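4.3 Who gets asked: invisible work among salaried women

Print this page | E-mail this section

The women in our sample had, by most ordinary measures, arrived. They held degrees, signed off on budgets and had their names on office doors. Several had been profiled in company newsletters under headlines containing the word "breaking." What they also had, and what the newsletters left out, was the job of remembering everyone's birthday.

This section deals with the small duties that attach themselves to women at work after the large barriers have supposedly come down. We call these duties "residual tasks," a term we borrow from Landeg's earlier study of the Wulunell branch offices, where it was used for chores that remain once every task with a title has been handed out. Landeg's list included note-taking, farewell cards, the reception of lost visitors and the care of one ficus. Ours is longer, though the ficus has held its place.

The survey was sent to 2000 salaried employees at three firms, Trovevier, Wijesinghe and Lurside, and 500 returned it complete. We then held long interviews with women who had been in their posts for at least 6 years. Respondents were asked who in their unit normally did each residual task, who had last been asked to do it, and who had last done it without being asked. These are three separate questions, and the answers differ more than we had expected. Men were fairly often named in reply to the first. They became scarce in reply to the second. By the third, they had mostly left for lunch.

It would be easy to read this as a story about bad manners, and some of it is. But the managers we spoke to were, almost to a man, in favor of equality. They had attended the workshop. One of them, a division head at Trovevier, told us with real feeling that he regarded his female colleagues as his equals "in every respect, and better at the hospitality side." He did not hear the second half of the sentence. We have it on tape and have played it to each other more often than the analysis required.

The hospitality side deserves a paragraph of its own. In all three firms, there is food, and in all three firms the food is bought by somebody. No unit had a written rule about it. Lurside had an unwritten rule so firm that two respondents believed it to be in the staff handbook, and one offered to find us the page. Snacks were most often bought during the buyer's own lunch break, from the buyer's own purse, with repayment on a schedule that one woman compared to the return of comets. 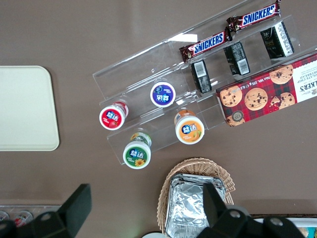
Figure 3. Snack display with candy bars and gum.

We asked interviewees to put a value on this spending. Most declined, on the ground that it would look petty, and this reluctance is itself a finding. A man who buys a round of drinks is generous and will hear about it for a month. A woman who keeps a department in cookies is simply how the department works. One bookkeeper at Wijesinghe had kept her receipts for years in a folder marked "Misc." She had never handed them in. She wanted, she said, to know that she could.

Refusal is possible, but it comes at a price. Interviewees who had stopped doing a residual task reported that the stopping was noticed at once, although the doing never had been. They were asked if everything was all right at home. One was sent an article about burnout. Another, who had given up taking minutes after being made head of her section, found that the minutes were now taken by the next most junior woman, who thanked her for the opportunity. When a man stopped – we have a few such cases – the task was usually dropped and declared unnecessary, or else bought in from outside at a cost that nobody questioned.

There is a generational side to this that we can only touch on. Younger women were quicker to say no and less likely to explain why. Older women often spoke of their own mothers, for whom an office of any kind had been out of reach, and felt that a complaint about the coffee rota would sound ungrateful. "She cleaned the building," one told us. "I chair a meeting in it. Am I really going to make a fuss about cups?" After a pause, she made quite a good fuss about cups, and we are indebted to her for the wording of item 14 in the second questionnaire.

We do not claim that residual tasks explain the gap in promotion discussed in Section 3. They take up hours, and hours matter, but the larger effect seems to lie in how the doer is seen. A person who is reliably found arranging chairs comes to look like someone who arranges chairs. In the promotion files we were allowed to read, women were praised for being "supportive," "thoughtful" and, in one case, "a wonderful presence near the printer." The men were praised for vision, a quality that did not seem to extend to the state of the sink.

Some remedies have been tried. Lurside set up a rota in April, by alphabetical order, covering minutes and kitchen duty. It worked well through the letter D. After that, swaps were allowed, and the swaps ran in one direction. Trovevier went further and put 200 a month into a refreshments budget, to be looked after by a coordinator. The post is unpaid, and it was filled within the hour by a woman in accounts who had not applied for it. We return to both schemes in Section 5, where the rota data are set out by month.

Print this page | E-mail this section

Reader comments (4)

Nkrumah Nyarko
I am a man and I did the minutes for two years. Nobody interviewed me. I would have liked the tape played more often too.

Awuor Rweyemamu
The comets line made me laugh and then I went and looked in my own drawer. Mine is marked "Other." Please say more about what happened with the rota after D, I work somewhere with the same setup and we never got past B.

Toivo Lehtinen
Was the survey sent to part-time staff as well? The section says salaried but that could mean either. In my old office the part-timers did nearly all of this.

Theophilus Addo
Good section, but I think you are a little hard on the division head. He at least agreed to be recorded.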